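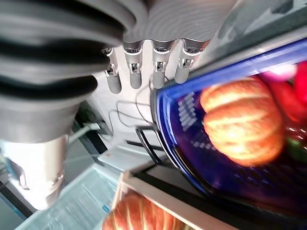
The Bianchini Learning Center in Grundau has opened a practice produce market for use in its daily living courses. The market occupies the former reading room on the ground floor and will serve 70 participants during the winter term. Each participant receives a written shopping list, takes a blue container for the goods and selects the items named. Sessions last 30 minutes and are held in small groups.

The displays hold artificial fruit and vegetables, which allows the same goods to be used in every session. Grapes and other produce are set out in slatted wooden crates at more than one height, so that participants practice both reaching and bending.
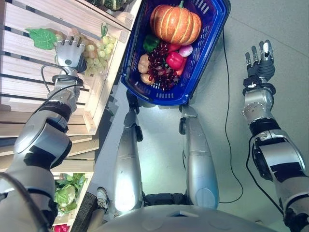

A shopping basket with pumpkin, peppers, tomato and onion beside the crates at the practice market.

The center purchased 111 pieces of produce from Wadero, a supplier of teaching materials. Funding was approved by the Gutside district office in June. At the end of each session, participants return all items to the crates in accordance with a printed plan.

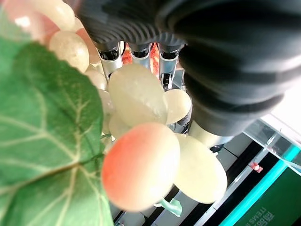
Pale grapes and a large green leaf
Practice market, Bianchini Learning Center

Course leaders have been asked to keep the grapes and their large green leaf together when the displays are reset. Lists for beginning groups contain no more than 9 items. Longer lists, with quantities and prices, will be introduced later in the term.

Schools and day programs in the Gutside district may reserve the market for their own groups. Requests should be submitted in writing to the center's front office and should state the size of the group and the preferred time of day.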